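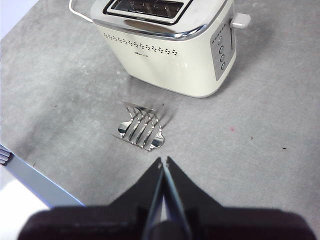 La tostadora color crema, con la rejilla de calentar panecillos desmontada.

Tostadoras de mesa: galería
Mayo -- por Macarena Mansilla
Tiempo de lectura: 2 minutos

En Flandero repasamos pequeños electrodomésticos para cocinas de oficina y pisos compartidos. Esta galería está dedicada a las tostadoras. Las fotos van con notas cortas sobre uso y limpieza.

La rejilla es una pieza suelta y se lava aparte, con agua templada y un paño suave. El cromado de la parte superior marca enseguida los dedos; un trapo de microfibra seco basta para repasarlo. Los cuatro botones van en el panel plateado del lateral derecho, junto a la palanca blanca.

Antes de limpiar cualquier tostadora hay que desenchufarla y dejar que se enfríe del todo. Las migas se sacan sin meter cubiertos en la ranura. 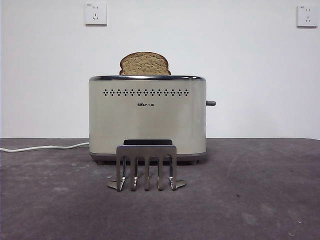
El pan integral suele pedir un poco más de tiempo que el blanco, sobre todo si viene de la nevera. Trinidad Barrientos, que lleva la cocina de Semgate, prefiere empezar por un nivel bajo y repetir si hace falta. Conviene fijarse en cuánto sobresale la rebanada -- en la Bear de acero asoma bien por encima del borde y se puede coger por la corteza. Con panes más bajos es mejor esperar un poco antes de sacarlos.

Las rebanadas gruesas de hogaza las dejamos para la próxima galería, junto con los panecillos.

Contacto | © Flandero | Volver arriba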